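Staruvham Community Safety Patrol
Post handover checklist, night roster, June
Completed by: Graça Valente
Checked by: Hugo Cantero

1. Radios charged and signed out
OK. Unit 2 has a cracked belt clip, still usable. Replacement ordered through Modura.

2. Torches and hi-vis vests
OK. One vest faded, moved to the spares locker.

3. First aid kit
Not OK. Burn gel past its date. Puspita Chin to restock before the next roster.

4. Gate log
OK. Entries legible. Please write the rank as well as the surname.

5. Perimeter lighting
Partly OK. Light by the Drutow Road gate flickers. Reported to council.

6. Muster room
OK. Exit kept clear, extinguisher tag current.

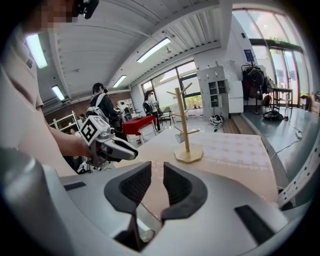 7. Patrol vehicle
Tyres OK. Next service due in 100 km.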